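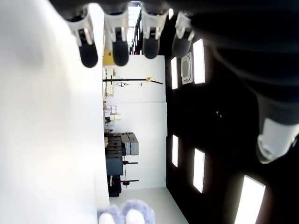
Ticket 884: Wrist camera view rotated on visitor display
Site: Brelwood, demonstration room
Unit: Wavard hand, wrist camera fitted
Raised by: Jussara Arruda
Priority: 3
Status: Monitoring

Reported fault
During set-up for the September open day the wrist camera view came up on its side on the visitor display. Floor to the left, ceiling to the right. The operator console showed the same feed upright. Fingers in view at the top edge on the visitor display, no dropped blocks, no tearing.

Second item, same report: with the hand held close to a large white surface, that surface goes soft and the wall panels behind it stay readable. Operator asked whether the lens had shifted.

Log
09:10 Restarted display client. No change.
09:25 Swapped the cable between the Ajayi switch and the display. No change. Original cable put back.
09:40 Compared settings on both clients. Console has rotation set per camera. Visitor display reads the default profile, where rotation is blank, so the raw orientation is passed through.
09:55 Set rotation to 90 in the default profile. View came up inverted on the next restart of the client. Sign convention differs from the console. Changed to 270. Correct.
10:15 Power cycled the full rack. Setting lost, view on its side again. Profile is held in a temporary folder on this build.
10:30 Copied profile to the permanent folder, power cycled again. Setting held.
10:50 Focus checked against the test card at working distance. Within limits. Lens lock ring tight. Near surfaces are inside the minimum focus distance. No fault found on item two.
11:20 Ran the finger close and open cycle for 29 repeats with the feed on the visitor display. Latency alarm threshold is 2000 ms, no alarms.

Outstanding
Flistness to confirm whether the temporary folder is intended. If it is, the install note needs changing.
Rotation sign to be made the same on both clients. Raised separately.
Do not load the default profile from the menu before the afternoon session, it overwrites the saved one without asking.

Ticket stays open until the unit is back from Brelwood.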